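Getting the big table back

For most of the winter the big table in our workroom was not really a table. It was where things went when they came in the door. I used the sewing end if I pushed a stack over first, and the rest of it I just worked around. Last week I decided to clear it off completely and not put anything back until I knew where it belonged.

I bought it secondhand from an office clearance place called Hurnik, out past the Eldale exit. It cost 60 dollars, plus whatever I paid in gas because it took two trips. The top would not fit in the car with the legs on, and I had not brought a wrench. It is 34 inches deep, so I can reach the far side without standing up. I had a deeper one before and the back third of it was a shelf, more or less.

The clearing took most of a day. I had expected an hour. The trouble with a pile that has been there since June is that every item in it is there for a reason, and you have to remember the reason before you can do anything with it. There was a lamp shade that needed a new ring. There were three library books, all of them overdue, and a bag of curtain hooks for curtains we no longer own. I found the good scissors, which I had already replaced.

Under all that was the jigsaw puzzle. It is a harbor with a lot of sky, 2000 pieces, made by a company called Drollness, and I had finished the border and one boat before I got tired of it. I had been putting things on top of it with a sheet of cardboard in between, telling myself I would get back to it. I counted what I had put together because I wanted to know how bad it was. It was 194 pieces. I slid the finished parts onto the cardboard, put the cardboard under the bed, and bagged the rest in the box. If I haven't touched it by summer it goes to the library sale along with the late fee.

Then the papers. I had two boxes ready, one for keeping and one for recycling, and I made a third one for things I wasn't sure about. I know people say not to do that. The third box ended up with eleven sheets in it and I went through them after supper, so I don't think it did any harm. Most of what I kept was receipts and a folder of sewing patterns I have been meaning to trace onto something sturdier.

Once the top was clear I cleaned it. I don't use spray polish on this table. It left a film the one time I tried it, and fabric dragged on it for weeks. I use a cloth wrung out in warm water with one drop of dish soap, then a second cloth with plain water, then a dry one. I go with the grain. There was a ring from a mug that I thought was permanent, and it came up on the third pass. A strip of old masking tape took longer. I softened the glue with a little cooking oil, left it while I ate lunch, and wiped it off with the soapy cloth. Test that on the underside first if you try it on yours.

I also tightened the legs, since I could get at them. One bolt was loose enough to turn with my fingers. That explains the wobble I had been blaming on the floor, and I took the folded card out from under that leg.

I had forgotten what the top looked like. I remembered it as plain. It is a pale wood and the grain wanders all over, long wavy lines that go up and down across the width of it. I would not have picked it out in a store for that, but I like it better now than when I bought it.

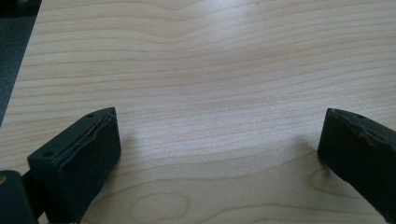
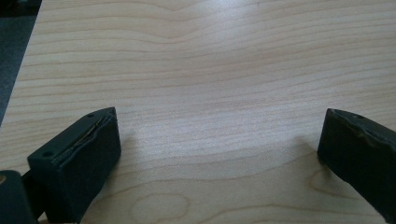
Pale wood and wavy grain in both, with a bit of the dark floor in the top left corner.

The rule for now is that whatever I bring to the table leaves with me when I stop for the day. I have kept it up for six days. The mail goes in a basket in the hall, and the lamp shade is on a hook where I will have to look at it. I put the library books in the car, and yesterday I returned them.

What I have not worked out is how to protect the top when I start cutting again. A cutting mat covers only part of it, and a cloth slides. I asked for ideas on this in my last post and one answer came in that I want to pass along.

Khalaf wrote that a flannel-backed vinyl tablecloth, laid flannel side down, stays put better than a plain cloth and can be rolled on a cardboard tube when the work is finished. The one thing to watch for is leaving it on for months at a time, as the wood underneath can end up a different shade from the part that gets the light. Khalaf takes it off every night and stands the tube behind the door.

I have a tube from some wrapping paper that might be long enough. I will measure it before I buy the vinyl.

Contact | Copyright 2026, all posts and patterns | Back to top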